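This website uses cookies to improve your visit. By continuing to browse you accept our cookie policy.

Home demonstration programme enters its second phase
Nov 1, 2024

Groltel is pleased to report that the household demonstration programme, conducted jointly with Soylu, has completed its first set of recordings and has moved on to floor-cleaning tasks. The work is led by Nurhan Kılıçarslan, with Güven Demirtaş responsible for operator training.

In each session an operator guides both arms of the robot by remote control while the joint positions and camera views are recorded together. The recordings are then used to teach the robot to carry out the same task by itself. Members will recall that the first phase dealt with table-top work only. The second phase asks for 500 accepted demonstrations, of which 36 have so far passed review.

Operators complete 10 practice runs before any recording is kept. A run is set aside if the operator pauses for long, loses hold of a tool or drives an arm against a fixed surface. Songül Tuncer has revised the operator handbook accordingly, and the new edition replaces all earlier copies.
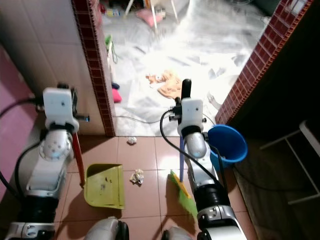
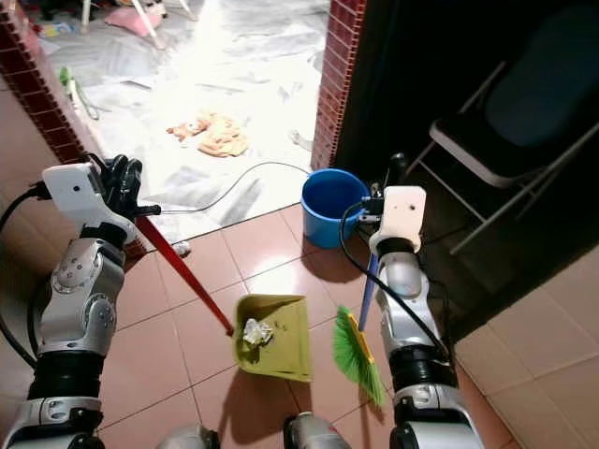 Two views over the arms, with dustpan and broom in hand.

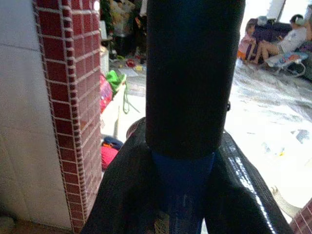 The review of recordings remains the slowest part of the programme, and the Clovside office has agreed to lend two further reviewers until April. Reviewers are asked to mark the point at which each stage of a task begins and ends. For sweeping, the stages have been agreed as approach, gather, collect and withdraw. The second is the hardest to mark consistently. Where crumpled paper lies on the tiles between broom and dustpan, as in the first picture, the run is still in the gather stage; paper inside the dustpan, as in the second, is marked as collect. Small specks of dirt are not to be used in deciding the stage. Questions on marking should be sent to Defne Baysal before a file is returned.

Shares: 36 | Comments: 2

Orhun Uçar
Will the revised handbook cover the grip on long handles? Our operators tend to hold the broom too high and then have trouble with the angle.

Songül Tuncer
Yes, it is in the section on tools. Please send me your operators' notes as well, as that page may be extended.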